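The Lirnon Road Job

I'd been a custody sergeant for 21 years when they brought in the man who'd stolen the bowling club's trophy, and I'd like it on record that I didn't laugh. Not in front of him, anyway.

He gave his name as Org. Just Org. I asked him whether that was a first name or a last name and he said it was more of a feeling, so I wrote it down and carried on, the way you do at ten past two in the morning when your tea's gone cold and there's a drunk in cell 4 singing hymns. (He had a lovely voice, the drunk. He knew all the verses, too.)

"Do you understand why you've been arrested?" I said.

"I understand why you think I have," said Org, and he folded his arms on my counter like a man waiting for chips.

The arresting officer was Afia Kyei, who had been with us since May and still polished her boots. She'd found him on Lirnon Road, sitting on a wall with a carrier bag between his feet. Inside the bag were one silver cup, a half-eaten pork pie and a library book about canals. She listed them out loud for me and I typed them in with two fingers, and when we got to the pie Org asked if he could have it back. I said no. He took that harder than the arrest.

Now, the cup was worth next to nothing. It was plate, and thin plate at that, and somebody had dropped it at least once because the rim had a dent you could rest your thumb in. But the club's president was a man called Gernance who rang the station whenever a cat looked at him funny, and he'd already been on the phone twice. He wanted fingerprints. He wanted a statement in the local paper. He said the cup had been on that shelf for 100 years, and I could hear him banging the table while he said it.

So I booked Org in, took his belt and his laces, and put him in the cell next to the hymns.

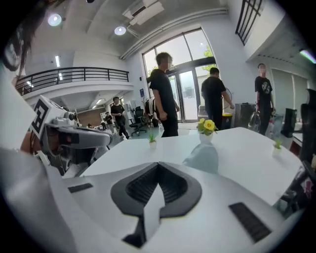
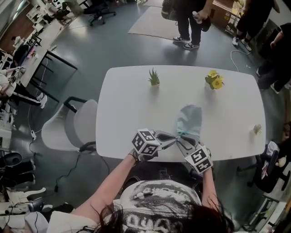 Afia hung about after that. She had her notebook to write up and she could have done it upstairs in the warm, but she sat on the bench opposite my desk and kept turning the cup round in its plastic evidence bag.

"Sarge," she said, "have you read what's on this?"

I hadn't. I'd read the label on the bag and the charge sheet and the back of a biscuit packet, and that was my reading done for the night. She held it up under the strip light and I put my glasses on. It was so worn you had to tip it about to get the letters to show, but there it was, under the name of the club: Singles Champion, and then a name. O. R. Gernance.

"Well, that's him," I said. "The president. No wonder he's cross."

"The president's a Clive," said Afia. "He spelled it for me on the phone. He spelled Clive."

I looked at her and she looked at me, and next door the drunk started on Abide With Me from the top.

I went down and dropped the hatch. Org was lying on his back on the blue mattress with his shoes sliding off, looking at the ceiling.

"What's the R for?" I said.

He didn't answer straight away. Then he said, "Raymond. And the O's for Oliver, before you ask. Oliver Raymond Gernance. You can see how a kid would get to Org."

"And Clive?"

"Little brother."

He sat up then and told me the whole thing through the hatch, and I should have stopped him, really, because he hadn't seen a solicitor and I'm a stickler for that. But he wasn't talking about the cup, not to begin with. He was talking about their dad, who taught them both to bowl on the rec with a set of woods he'd got from a house clearance, and a dog called Zerkeo that used to run off with the jack. He won the singles the summer he turned nineteen. Clive came second. They hadn't spoken since the funeral, and Org wouldn't say what about, only that it involved a greenhouse.

"I was going to post it back," he said. "I just wanted it on the windowsill for a bit. You can see it's got my name on."

"You broke a window, Org."

"It was open! I leaned on it."

I shut the hatch and went back to my desk. Afia had made tea, two mugs, and she'd found the good biscuits, so she'd clearly been listening.

"Theft's still theft," she said, but she said it like a question.

"It is," I said. "Give me the phone."

Clive Gernance picked up on the first ring. He must have been sitting beside it. I told him we had a man in custody, and I told him the name on the cup, and then I waited for the banging. There wasn't any. I could hear a clock, and him breathing.

"Has he eaten?" he said.

I looked at the pork pie, sitting there in its own bag with its own number.

"He had half," I said.

"I'll get my coat," said Clive.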